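Grout
41 shares - 4 comments

Grout is the filler pressed into the gaps between tiles, and it does far more than its modest looks suggest! It locks the tiles' edges together, keeps dirt out of the joints and gives a tiled surface much of its character.
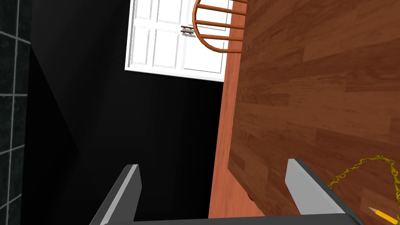
Composition

Most household grout is cement mixed with water and color, with fine sand added for wider joints. Epoxy grout is tougher and resists stains wonderfully well - though it sets fast and can be tricky to spread. 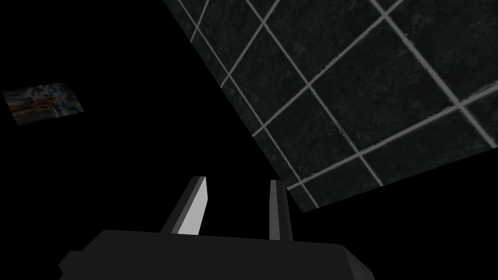 Color changes a room more than many people expect. A matching shade lets the tiles blend into one calm surface, while a contrasting one brings out the pattern, as light gray lines do between very dark tiles. Designer Ea Mogensen used 27 shades in her Prelport houses, a delightful range for such a humble material.

Joint width matters just as much. Narrow joints suit tiles cut to exact sizes, and handmade tiles need more room.

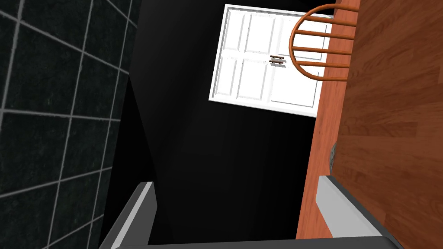
Dark tiles with thin gray grout lines.

Cement grout hardens over days, and a slow cure under damp cloth makes it stronger. Eyvindur Stougaard's Jiltness bathhouse still has its first grout after 55 years.

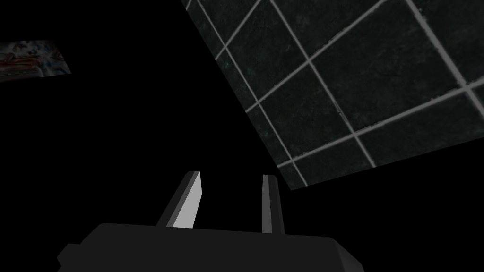 Care

Mild soap and a soft brush are enough for most joints. Cement grout also benefits from a fresh coat of sealer now and then.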